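Subject: Re: wrist camera, planner sees its own arm as an obstacle
From: Lacey Oakley
List: arm-software

Parsons wrote:
> We're on the stock filter and it still leaves a cloud of junk
> near the wrist. Planner refuses to move, says start state is
> in collision. Padding it out to 40 mm fixes that but then we
> can't get near anything on the floor. What are others doing?

Hiya Parsons,

We had the same grief in March and I spent far too long blaming the calibration (it was a bit off, but that wasn't it!). The stock filter in Skomach renders the arm from the joint states and throws away any depth points that land on it. Lovely idea, except it only knows about the meshes you gave it. Ours were the bare links straight out of the vendor package, with none of the soft or shiny bits modelled, and every bit of colour-aligned depth that spilled past the bare mesh got turned into a voxel.
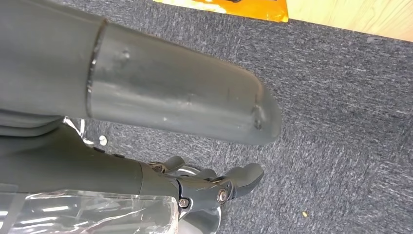
What I ended up doing was splitting the filter in two. Stage one is still the rendered mask, with 8 mm of padding instead of your 40. Stage two is a small segmentation net on the colour image that only has to answer "robot or not robot", and we fine-tuned it on 800 labelled wrist views, of which 616 survived after I chucked the blurry ones. The hard cases are what you'd expect: grey gripper over grey carpet, and anything clear like that crinkly plastic wrap next to the forearm, where stereo depth gives you rubbish or nothing. For those I don't trust either stage alone. If the mask and the net disagree, the voxel goes to "unknown" and the planner is allowed to start in unknown space but not finish there. That one rule got rid of nearly all our start state complaints.

A couple of practical things. Timestamps matter more than padding — interpolate the joint states to the image exposure, don't just grab the latest message. And turn the voxel decay up while the arm's moving, otherwise thin things leave trails through the map. Ribbon is the worst for it, you get a smeared wall where there's a strip of nothing much.
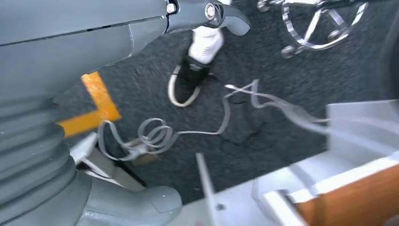

Bruvimitz replied off-list to say the unknown-space rule worries him, as a planner that can start in unknown can also sweep through it on the way out, and he'd want a speed cap until the first clean depth image comes in. Fair call. We do cap it, I just forgot to say so: quarter speed until 3,000 consecutive valid points turn up in the box around the gripper. Crude, but it's been in the Wistix branch for a while and I haven't felt the need to fancy it up.

I can put the config and the labelling script up if you want them, Parsons. The script's a bit of a dog's breakfast, so give me a day to tidy it. Which depth mode are you running, by the way?

Cheers,
Lacey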